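November 11, 2020

Kiltudgate sorting task, pens vs pencils. Picking up from the August policy, retrained on the new demos with Amber's relabeled grasps. Goal is to see if more data on thin round stuff fixes the finger closing too high.

Eval 70 trials, random layouts, same two bins. Old checkpoint first, then new. Success = item released inside the correct bin, one regrasp allowed. Rolls off table = fail, no argument.
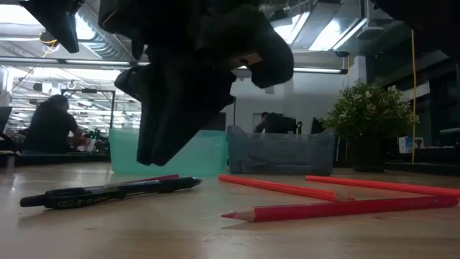
Pen and colored pencils on the table, teal and gray bins behind. Gripper up over the teal one.

New checkpoint 55 of 70. Old one was way under that, numbers in Aurelio's sheet. Most misses are pencils lying near parallel to another pencil – it goes for the gap between. Pen is fine nearly every time, maybe becuase the clip stops it rolling? Not tested.

Also 3 timeouts, counted as fails. Log says the planner stalled, not the policy.

To do: collect 1,000 more demos, weight toward touching pairs. Ask Amber if wrist crop can be tighter. Rerun old checkpont with same seeds before anyone quotes the diff.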